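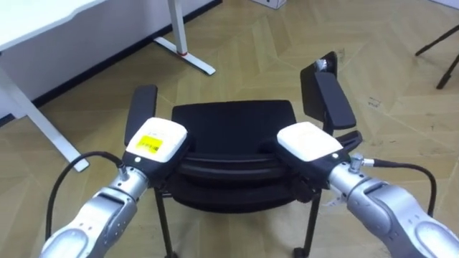 Chair clearance is the measurement I get asked about most, and the one most often left out of desk specifications. A desk has a width, a depth and a height. A chair has a seat height and perhaps an overall width. Whether one goes under the other is left to the buyer.

I went through this again in September after moving the Sulik chair over to the white desk. It had previously lived at the Trosta bench, which has no modesty panel, no drawer and a great deal of air beneath it. The white desk is a different matter.

## Armrests

Seat height hardly matters for storage. Any seat you can sit on with your legs under the desk will go under the desk. The armrests are the problem. On this chair they tilt, and once tilted they tend to stay that way, so the height you measure at the front of the pad is different from the height at the back.

My procedure:

1. Set the seat to working height with the gas lift.
2. Level both pads, or at least make them agree.
3. Measure from the floor to the highest point of each pad.
4. Measure from the floor to the lowest point on the underside of the desk, including any crossbar.
5. Subtract.

I want at least 27 mm left over. Less than that works on paper, but floors are uneven and casters climb on grit.

## The cutout

The near edge of the top has a wide, shallow curve in the middle. Catalogues treat this as a comfort feature, so that you can sit closer in. For storage it has a second use: with the chair on the centre line, the edge is set back slightly where the chair needs the room. Push the chair in off centre and you lose that, and an armrest meets the straight part of the edge first.

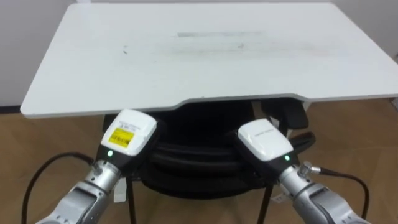
*The cutout edge with the chair pushed in. The streak and smudges on the top are on the list for cleaning.*

White tops show everything. A damp cloth and a drop of washing-up liquid deal with most marks. I avoid the melamine sponges, having dulled a patch on the old Brundano top with one. The dullness is permanent and catches the light in the afternoon.

## Which part to hold

There are three usual ways to move an office chair over a short distance: by the top of the backrest, by the armrests, or low down on either side of the seat.

The backrest is convenient and gives the most leverage, which is also the drawback. On a chair with a free tilt mechanism the back moves first and the base follows late. If a caster is pointing the wrong way, the whole thing pivots. The armrests are worse on any chair where they adjust, as they take up their own play before passing anything on to the seat.

Low and on both sides is the best of them for control. The force goes in near the column, and an even push keeps the chair square to the desk. It does mean bending further, so over several metres I go back to the backrest and accept the wander. 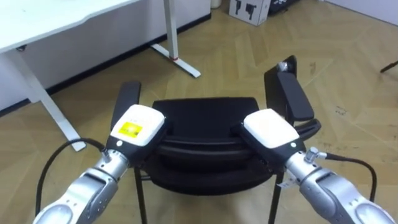 *Low hold, both sides, inside the armrests.*

Casters need a short run to swing round. Pull the chair back 9 cm or so before pushing it forward and they will usually line up. Starting from a standstill with the wheels crosswise is how you end up with an armrest under the lip and the chair at an angle.

## Floor and feet

The floor is laid in a herringbone pattern, light in colour, and smooth enough that hard casters roll too freely. Soft-tread replacements are cheap and fit most stems, but check the stem diameter before ordering. I bought a set from Abdelaziz that was the wrong size and it is still in the drawer.

The desk stands on long foot bars, and these limit the chair as much as the top does.

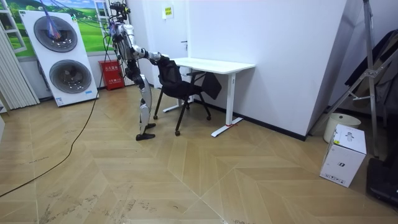

A five-spoke base is wider than the seat looks from above, and a caster can meet a foot bar well before the armrest gets anywhere near the desk leg. I leave 6 cm between the outermost caster and the bar on each side. Rotating the base so that one spoke points straight back towards the room helps a little with this, though it drifts out of position again with use.

Still to do: clean the top, swap the casters once the right stems turn up, and re-measure the pads with the seat one notch lower.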